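4.2 Changing the backdrop between sessions

Our first policy folded well in the room where we had collected its demonstrations and badly everywhere else. Florencia Gallardo suspected the walls. In the Ledesma set every episode had been recorded against the same plain surface, and the wrist camera sees a good deal of whatever stands behind the table. We therefore collected a second set, Vevley, in which the cloths and the table covering stay the same and the printed panels behind them are swapped between sessions.

Each set holds 600 demonstrations, collected by the same 4 operators. The Vevley set uses 14 panel arrangements. We picked busy prints on purpose - lettering, repeated fruit, geometric shapes - since these put strong edges and bright colors right where the policy might be tempted to look for a cloth corner. Panels were also allowed to lean, so the same print shows up at different angles from one session to the next. Training settings are those of Section 3, with no image augmentation beyond a small random crop.

The result surprised us, and we are still excited about it. Tested in a room neither set had seen, the Ledesma policy completed 31 percent of its folds. The Vevley policy completed 56 percent, with the same number of demonstrations and no change to the network at all! Most of the gain comes from the first grasp. The Ledesma policy often closed its fingers above bare fabric, while the Vevley policy went for the cloth even when it lay near the border of the wrist view, where it lies in Figure 3.

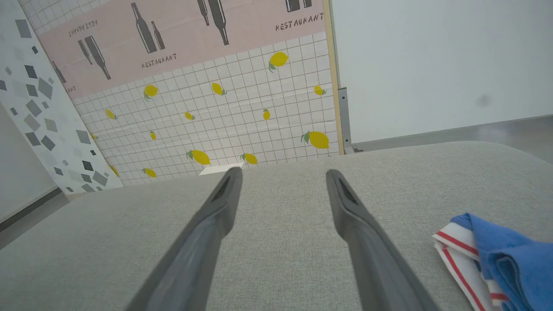

Figure 3. Wrist view with the gripper open, the two cloths at lower right and printed panels behind the table.

We had expected the added variety to cost us something in the original room, and it did, though less than we feared. Success there fell by around two points, well inside the spread between training seeds. The remaining failures look much alike for both policies: the gripper picks up two layers at once, or lets go of the corner too early. Neither has much to do with the background, and we return to both in Section 5, where the Plonik controller is given a second attempt at each grasp.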